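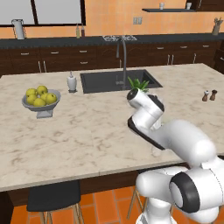
Island worktop in cream marble, with leafy greens by the sink.

How to look after a marble worktop

Marble has a reputation for being fussy, and I'd love to talk you out of worrying about it! I've lived with mine through years of bread making, jam boiling and one very messy August of bottling tomatoes, and I still run my hand along it every morning. It does need a bit of care, but the whole routine takes less time than making a pot of tea.

First, know the two kinds of mark

A stain is darker than the stone. Something has soaked in, usually oil, coffee or red wine. An etch is paler and duller, and you'll often only spot it when the light comes in low. Etches come from acids (lemon, vinegar, tomato, fizzy drinks) eating a tiny bit of the polish away. They need quite different treatment, so have a good look before you reach for anything.

Everyday cleaning

Use warm water, a soft cloth and a small drop of washing-up liquid. Wipe, rinse the cloth, wipe again, then dry with a clean tea towel. Please don't skip the drying, it makes such a difference to the shine! Keep vinegar, limescale spray, bleach and cream cleaners well away.

Drinks deserve a special mention.

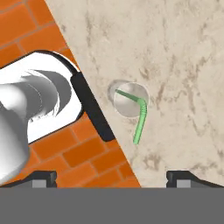
A glass of squash left overnight can leave a perfect dull ring, and so can the drips from a slice of lemon. Coasters are the easy answer. I cut mine from a sheet of cork and keep them in a pile by the kettle, where even the most forgetful visitor will find them.

Lifting an oil stain

You'll need bicarbonate of soda, water, cling film and some patience.

1. Clean and dry the area.
2. Mix the bicarb with a little water until it's as thick as peanut butter.
3. Spread it over the stain, going a little way past the edges.
4. Cover with cling film, tape down the sides and poke a few small holes in the top.
5. Leave it for a full day, then take off the film and let the paste dry out.
6. Lift it away with a plastic scraper, rinse and dry.

Old stains may need three or four goes. I once spent most of a week on a butter mark, and it was so satisfying when the last trace went.

Dealing with an etch

On a matt finish, a light etch can often be rubbed out with marble polishing powder and a damp cloth. Try a hidden corner first. On a high polish I'd ring a stone restorer for anything bigger than a coin.

Does it need sealing?

Drip a spoonful of water on the stone and wait ten minutes. If the patch underneath has gone dark, it's time. Wipe on a sealer made for natural stone, leave it for as long as the tin says, then buff off every bit of the extra. Sealer slows stains down and gives you time to grab a cloth, but it won't stop etching, so the coasters stay out.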